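Brura Poker Case, Hard Shell

I went through three tins and a shoebox before I gave in and bought one of these for our home games, and now I stock them in the Jenari shop because people kept asking where mine came from! It's a black hard case with rounded corners and a textured lid, so it hides scuffs pretty well (mine has been to Prevham and back more times than I can count).

Inside you get egg-crate foam in the lid and molded slots for your chips. I keep the green ones in the long row and the light blue and white next door, and there's still plenty of room to grow.

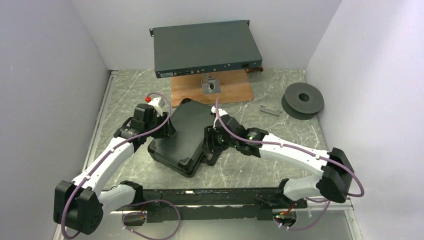
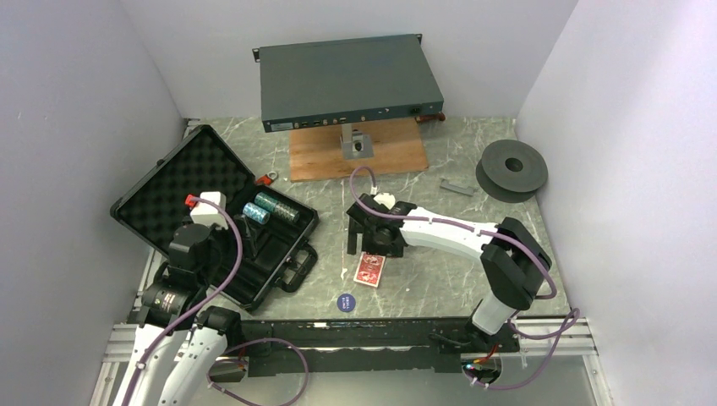
What you get

The case, with a carrying handle and a latch that closes with a good firm snap
Molded tray with long chip slots
30 days to send it back if it doesn't suit

Price and shipping

$40, or $26 if you only want the replacement tray. Orders in before noon go out the same afternoon from Sowerby. I'm down to 22 of them right now and the next batch lands in December, so drop me a line if you want one held.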